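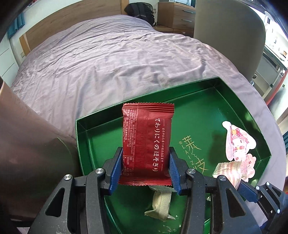
*Pince à main, doigts à patins bleus nervurés, sachet rouge tenu debout au-dessus de la boîte verte.*

**Cahier d'atelier, janvier — préparation de la démonstration à Bredton**

Commencé à 14 h 30. Je note dans l'ordre où j'ai travaillé, pour que Areeba Baloch puisse reprendre sans m'appeler.

Le but est toujours le même : montrer pendant la journée portes ouvertes la prise d'objets minces et souples, avec la pince que l'on tient à la main d'abord, ensuite avec le bras. Les visiteurs de Nondton, l'année passée, ont surtout vu des cubes en mousse. Ils ont été polis. Cette fois je voudrais des emballages de vraie nourriture, parce que chacun connaît leur comportement dans les doigts.

**Objets**

Le sachet rouge est le plus commode pour débuter. Les bords en zigzag, en haut et en bas, donnent un bon repère pour expliquer au public où l'on vise. Je préfère la prise verticale, le texte japonais vers l'avant : c'est lisible de loin et on remarque tout de suite si le sachet tourne entre les patins.

Les emballages de bonbons translucides, rose et blanc, restent dans la boîte pour la deuxième partie. Quand l'un est posé sur l'autre, je n'ai pas encore de méthode sûre pour saisir seulement celui du dessus. À discuter avec Areeba. L'emballage crème froissé, je le garde aussi, il a des extrémités nervurées qui accrochent assez bien.

La boîte verte brille à l'intérieur. Avec l'éclairage de la salle de Bredton (deux rampes au plafond, très blanches), je crains des reflets sur le fond, surtout près du logo doré. Prévoir un essai sur place la veille, et apporter la boîte mate de l'atelier en secours.

**Réglages**

Course des doigts : inchangée. J'ai resserré les vis du côté droit, il y avait un petit jeu dans l'articulation. Pour les patins, je reste avec les bleus. Les gris de chez Nartey sont plus doux mais ils se salissent vite et il faut les nettoyer après chaque groupe.

Le registre des prises est à 1049 lignes, dont 153 avec des emballages souples. C'est presque suffisant pour ce que l'on veut montrer sur l'écran. Il manque surtout des prises près de la paroi.

**Déroulement proposé**

- accueil et explication courte, 5 minutes
- un visiteur essaie la pince à la main, avec le sachet rouge
- même geste par le bras, vitesse réduite
- questions

Pour les enfants, il faudra soutenir la pince par dessous, elle est lourde au bout d'un moment. Je ne sais pas si Plitham peut prêter son trépied — j'ai écrit, j'attends la réponse.

**À faire**

- imprimer la fiche de sécurité en grand format
- vérifier la rallonge
- demander à Areeba si elle parle en premier ou si c'est moi

Arrêté à 17 h. Les patins sont à essuyer avant la prochaine séance.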